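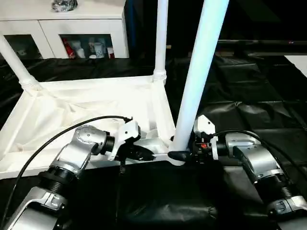
Tundura Home Worship Keyboard: a review after one season of Sunday music

Our church has used the same upright piano for as long as I have been a member. It goes flat every winter and the tuner now lives two hours away. When we began meeting in homes for the midweek service, we needed something that could be carried up a flight of stairs and still sound right behind a gospel choir of mixed ability. We bought the Tundura in May and I have played it at nearly every midweek meeting, and at most Sunday services, from then on.

I am a church pianist and not a gear person, so I'll stick to what matters when you are playing for singers.

Sound

The main piano sound is good. It is bright in the top two octaves, a little too bright for slow worship songs, but there is a tone setting that takes the edge off. I leave it two steps below the middle. The organ sounds are the reason I would buy it again. There are drawbar organs with a rotary effect you can speed up and slow down from a button by your left hand, and they respond quickly enough to use under a preacher. The second bank of organs is thin and I don't use it.

The strings are fine for layering under the piano and poor by themselves. The choir sound should be left alone. We tried it once during a prayer song and Sibel Kırmızıgül, who leads our altos, asked me to turn it off before the second verse.

There are 583 sounds in total. I have saved 19 and use perhaps a third of those.

Keys and controls

The keys are weighted, lighter than an acoustic piano. Fast runs are easy and the repeat is quick. Players who learned on a heavy upright will want a week to get used to it. The black keys have a slight texture that helps when your hands are warm.

Transpose has its own pair of buttons above the lowest octave, and the current setting stays lit in the display. Our lead singer, Kaan Taşdemir, likes to go up a half step on the last chorus with very little notice - on this keyboard I can follow him with one press. The change takes effect on the next note you strike and held notes are not cut off. My old keyboard cut them off, and the whole room heard it.

Volume is a slider. It's small and too close to the modulation wheel. I have pushed it down by accident in the middle of a hymn.

Speakers and connections

The built-in speakers will fill a living room and not much more. With 30 people singing you will need an amp or the house system. We run ours into a Heywood speaker on a stand and the sound is clean, with no hum. The outputs are full-size jacks on the back, left and right. The headphone jack is also on the back, and I would have liked it at the front.

The pedal that comes in the box is a plastic square that slides across the floor. Replace it. I use a Prarkach sustain pedal and have had no trouble with it.

Carrying it

It weighs more than I expected from the photos online. I can lift it alone into the back seat of my car, but for stairs I ask for help. The Teder soft case fits, with a tight zipper at the corners. The handle stitching has held so far.

The power supply is a brick on a short cord, so bring an extension.

Price

I paid 2,340 with the stand and bench included. The keyboard alone was 2,000 at the same store. The stand is solid. The bench squeaks, and I would skip it if you already own one.

Problems so far

One: the display went blank during a rehearsal and came back when I switched the power off and on. My saved sounds were still there. It hasn't happened again.

Two: the manual covers recording in great detail and gives half a page to splitting the keyboard. To set a split, hold the split button and press the key where you want it. To keep the split, you then have to save it to a slot, and the manual puts that step in a different chapter.

Rating: four out of five. I took the point off for the volume slider and the pedal.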